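# Are 200 hand-driven demos of a drawer task worth anything if the policy only learns the drawer?

**drawerslide_blues**

We have a two-arm setup and a leader rig, and for the last few weeks I have been driving it by hand to record one task: open the drawer, put the small stuff in, close the drawer. The vendor we bought the training package from (Solter) says 100 episodes is "typically plenty" for a task like this. I recorded 200 to be safe. The trained policy opens the drawer nearly every time and then hangs over the table as if it forgot why it came in.
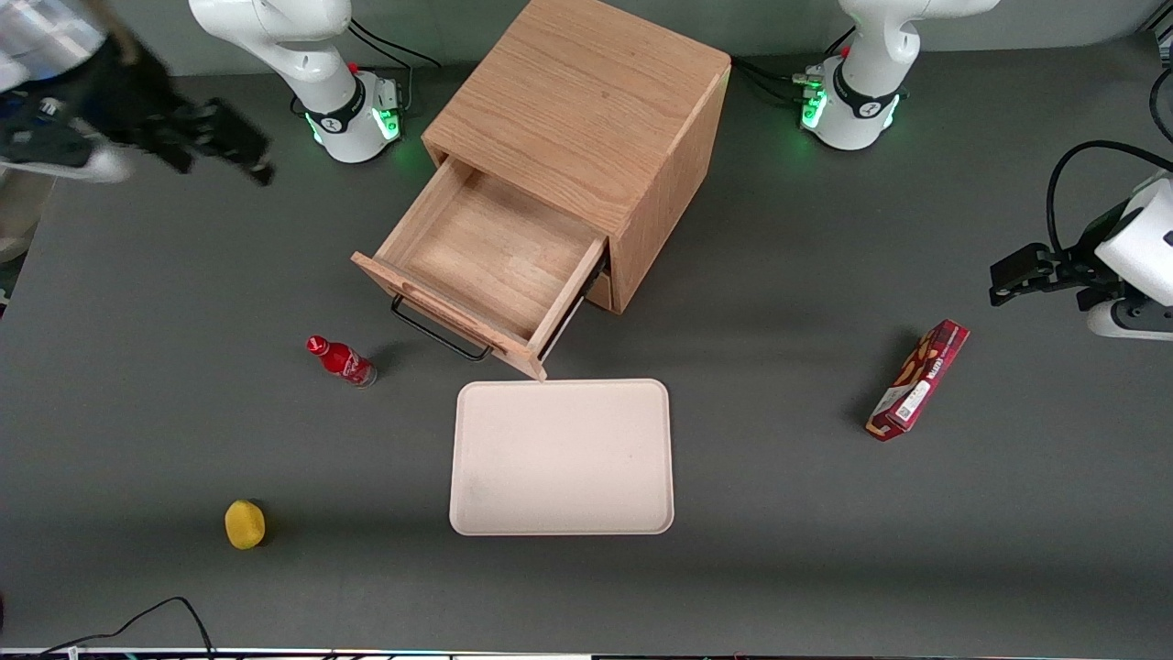 *Piltska Teleoperation Club – Help Desk, Shared Rigs*

With the drawer out like that and the red bottle lying right next to it, I would think picking is the easy part. A kid could do it. By remote control I can do it too, with some swearing. But the policy goes for the bottle, stops short, backs off, and goes again until I kill the run.

Solter's support told me to record more. They sell storage by the month, so forgive me if I don't take that at face value. Before I give up another week of evenings I'd like to hear from someone who has gotten past this. Things I already know:

- Cameras didn't move between recording and testing. I checked the mounts.
- Training ran to the end, and the loss curve looks lovely, for whatever that is worth.
- All the demos were driven by me. I move the drawer to roughly the same spot each time but the small objects go wherever.
- I pause before each grasp to line things up. Sometimes for a good while.

Is it the number of demos or is it me?

---

**open_loop_again**

It's you, mostly. I don't mean that as an insult, it was me too.

Look at your last bullet. If you sit still before every grasp, you have taught it to sit still before every grasp. The picture barely changes while you think, so the policy gets a pile of nearly identical images where the right answer is "do nothing," and then one where the right answer is "go." It has no way of telling which one it is in. The drawer works because you probably just reach over and pull.

Replay your recordings and trim the dead time. If you don't want to trim, re-record with fewer stops, and throw out any take where you had to think. I kept three operators' worth of bad takes once on the theory that variety helps. It didn't help me.

I also don't believe the "100 is plenty" line. Plenty for what? One object in one spot, maybe. I've seen the Rafferty people claim 600 for something simpler than yours, and I don't believe that number either. Neither one comes with a description of how the objects were placed.

---

**primilwood_rig2**

Get more data. We did 600 at Primilwood and it works fine now.

---

**open_loop_again** *(reply to primilwood_rig2)*

Works fine how often, and with the objects where? Did you change anything else along the way?

---

**greycable**

I agree about the pauses but would look at the wrist view before trimming anything.
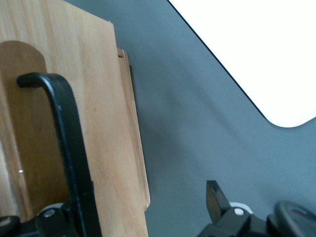
Operators cheat, and the rig lets them. When I drive, I look at the arms directly, over the top of the screen, and the policy doesn't get to do that. From the wrist it may have a slab of pale wood on the left, a black handle curving in front of it, flat gray on the right and something white in the corner that is almost blown out. I can guess at what I'm seeing there because I've stood next to the table. I couldn't tell you from that view alone where the bottle is.

So here is the test I'd run. Cover your direct line of sight with a piece of cardboard and drive the task from the camera feeds only. Do it ten times. If you start hunting and backing off before the grasp, then you and the policy have the same problem, and recording another batch the old way just gives you more of it. You could move the fixed camera, or you could drive from the feeds every time, which is slow and unpleasant and in my experience the better data.

If you sail through with the cardboard up, ignore me and go trim the pauses.

One more thing: set the bottle down farther from the drawer for a few test runs. We had a policy in January that looked like it couldn't grasp, and it was the approach past the open drawer that it had never learned properly. All our demos came in from the other side.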